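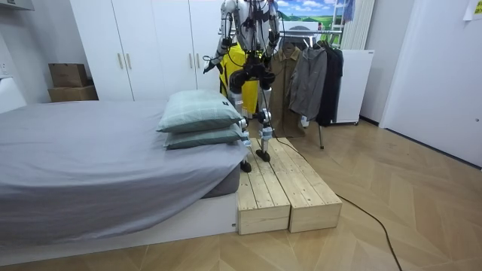
Product data sheets should state mass the way a shipping label does, as one number for the item as it will stand in the room. Most do not. Bedroom furniture is the worst case, where "maximum load" may mean a distributed load, a point load, or whatever the test rig happened to apply. A low wooden platform beside a bed, with two legs standing on it, receives its load through two small areas, and the rating on its carton seldom says whether that was considered. The Dustska step platform is rated at 100 kg. The sheet gives no contact area and no cycle count. Wundinent publishes both for a similar product, in a table 13 lines long, and it costs the reader one minute.
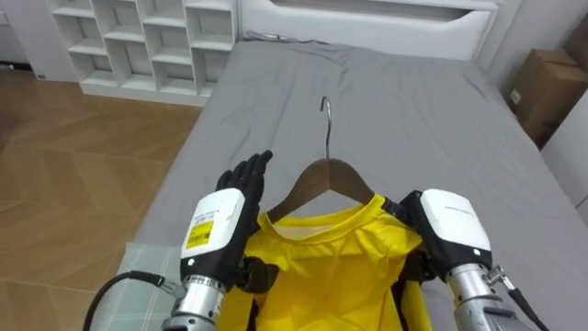

The usual objection is that buyers do not read tables. Some do not. Retailers, landlords and insurers do, and they pass the figures on. When the Bresance catalog dropped its load tables in October, its 3,551 listings kept the word "sturdy" and lost the only text that could be checked.

My proposal is modest. Every rated surface should carry three values: total load, smallest contact area tested, and number of cycles. The Swati format already has fields for all of them, and they are optional. They should be mandatory. A manufacturer that has run the test has the values on file, and one that has not should leave the rating off the carton.

February 2018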